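We use cookies to keep the forum running and to remember your login. Accept all | Manage settings

Folding big floppy cloths by picking them up in the middle — does it really work?

jarari_attic

My sister-in-law swears by what she calls the pinch method for tablecloths and thin throws. You lay the thing out flat, grab it in the middle, lift, and let it hang, then give it a shake and fold the hanging bundle in half. She says it takes seconds and comes out with fewer creases than corner to corner. I've watched her do it and I'm not convinced. What she ends up with looks to me like a napkin in a cheap restaurant.

I have a cupboard full of cloths to sort out, mostly plain cotton, plus a couple of polyester ones from Dekora that slide off everything. They all live on one shelf and I'd like them to stop falling on my head. Before I redo the lot, has anyone used this for longer than a week? I've read a blog saying it "saves the fibres", which sounds like rubbish to me. It had 1,303 likes, for what that's worth.

11 people found this useful to read

Kilteck_Linen_Drawer

Depends what you mean by work. If you mean "is it quick", yes. If you mean "is it flat", no, and I don't see how it could be. Cloth is woven square. Pull it up from one point and some of the weight hangs on the slant, where it stretches, and the rest hangs straight, where it doesn't. You get a cone. Fold a cone in half and you've got a thick end and a thin end, and a stack of those will lean over by the time you've got a few on the shelf.

As for saving the fibres, I'd want to see somebody show it. I did my own cloths this way from January until I got fed up in spring. The ones I use weekly looked no better or worse. The ones at the bottom of the pile had a star of creases in the middle that took a hot iron and a damp tea towel to shift, and the middle is the one bit of a tablecloth everyone looks at.

What I do now, for a shelf:

Fold in half lengthways with the wrong side out, on a bed or a clean table.
Fold lengthways again, so you have a long strip.
Roll the strip loosely round a cardboard tube. A wrapping paper tube is fine, cut down to fit.
Stand the rolls on end in a box if your shelf is deep, or lay them flat if it isn't.

The slippery polyester ones need a bit of ribbon round them or they unroll. Don't use elastic bands, they leave a mark.

azimi1642

I use it and I like it, so I'll stick up for it. Works great on thin stuff. You're overthinking this.

Dekora polyester is fine if you shake it hard. Just don't iron it first, there's no point.

thirdshelfdown

Bit of both from me. Pinching in the middle is handy for carrying a cloth to the wash or shaking crumbs out at the back door, and I'd leave it there. For putting away I agree with the long answer, though I've never got on with tubes — they take up half the cupboard.

It's worth looking closely at what a pinch does to a cloth before deciding. All the pleats run in to the one spot and the rest flares out on either side of it, so you have tight creasing at the grip and loose rumples everywhere else. Smoothing the loose part does nothing for the tight part.

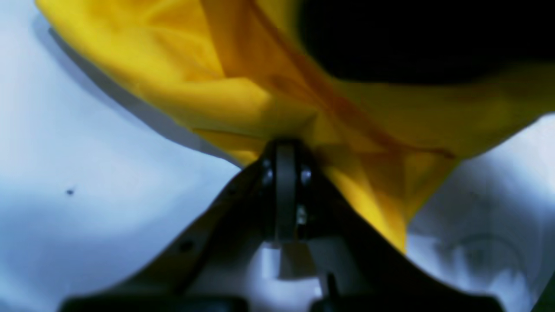
Yellow cloth gathered at a single point. The folds tighten towards the pinch and the right-hand side hangs down in a curve.

If you still want to try it, do one cloth you don't care about, leave it at the bottom of the pile for 16 days, and then put it on the table without ironing. I'd be surprised if you went on to do the others. And I'd ignore the likes on that blog. Plenty of people will click on a tidy cupboard without ever having folded a sheet.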